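Ticket 700: participant diary app not syncing
Site: Dudholm clinic, Tirnolance trial
Opened by: Gwilym Morgan, site coordinator
Priority: 3
Status: Resolved

Gwilym Morgan wrote:
Good morning all, and sorry in advance for the length of this one. Since the March update to Drestevine, four of our participants have been filling in their evening symptom diaries at home and getting the cheerful green tick, but nothing turns up in the site view. Participant 81 rang me at breakfast, quite worried that she'd be counted as having missed her doses. She hasn't missed a thing, bless her, and I've told her so, but I'd love to be able to see it on the screen as well.

What I've tried so far: logged out and back in, switched browsers, cleared the cache, and had two of the four reinstall the app while they were in for bloods. The reinstall made no difference. Diaries from everybody else at our centre are coming through as usual.

Phillips, Drestevine support, replied:
Thanks Gwilym, and please never apologise for detail, it saves us a good deal of back and forth. Could you ask the four not to reinstall again for now? Unsent entries are kept on the phone, and I'd like to be sure we have them before anything is removed. Could you also check which time zone is showing under Profile on each phone, and whether the visit schedule has them in the right dosing arm?
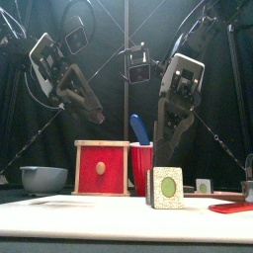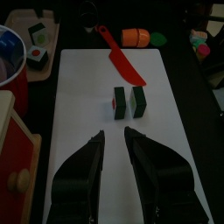
Gwilym Morgan wrote:
Right, time zones first. Three of the four phones say Automatic, and the other was set by hand after a trip to see the grandchildren and never changed back. Dosing arms are all correct against the paper schedule. I also went through the food page of the diary with participant 81, as that's where she says it goes slow, and she'd put in two pieces of sushi for lunch, one like the little tuna roll and one like the cucumber roll with the green middle. She had typed the lot into the free text box with a curly apostrophe and a little fish symbol. I don't know if that matters, but her entries from before the fish all came through — so I thought I'd better mention it.

Phillips replied:
It matters very much, and you've saved me an afternoon. The March update changed how free text is checked on our end, and an entry containing a symbol was being held back without any warning to you or the participant. I've found held entries for all four people. The reinstalls did no harm, as these had already left the phones and were sitting in our queue.

I've released them with their original times kept, so nobody should appear late. Could you refresh the site view and compare it with your paper notes? The phone with the time zone set by hand isn't part of this fault, but please do put it back to Automatic at the next visit.

Gwilym Morgan wrote:
All there! I've checked each one against my notes and the dose times match. I rang participant 81 straight away and she was delighted, and asked whether she's allowed to keep using the fish. I said I'd find out.

Phillips replied:
She is, once the fix goes out tonight. Until then, plain letters only, please. I'll leave a note on the Tirnolance help page for the other sites and close this off, but do reopen it if anything goes missing again.

Ticket closed, 4 pm.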